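Search
Enter keyword Go

About Skolavham

Posted 26 June 2024 by Ivar Eklund

Skolavham is a small trade school for adults who want to learn basic electrical work and household repair. We opened in March with 13 students and one rented room. We now teach in two rooms on the ground floor of the Trurnel building.

Students work with the things people have at home: lamps, plugs, extension cords and power strips. The first weeks cover sockets, switches and cords, and how to tell when a part should be replaced. Each course has 4 units and a bench test at the end.

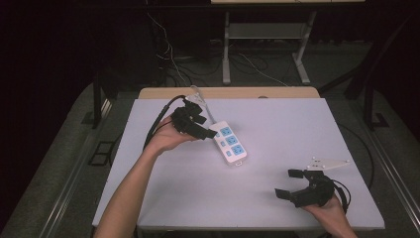
A power strip with three blue sockets on the bench board.

Classes are kept small so that everyone gets a place at a bench. Tools are supplied. Students buy their own workbook, which is 256 pages and is also used in the evening course.

Sign-up is at the front office. Bring a photo ID and closed shoes for the first class.

We use cookies to run this site. Accept Settings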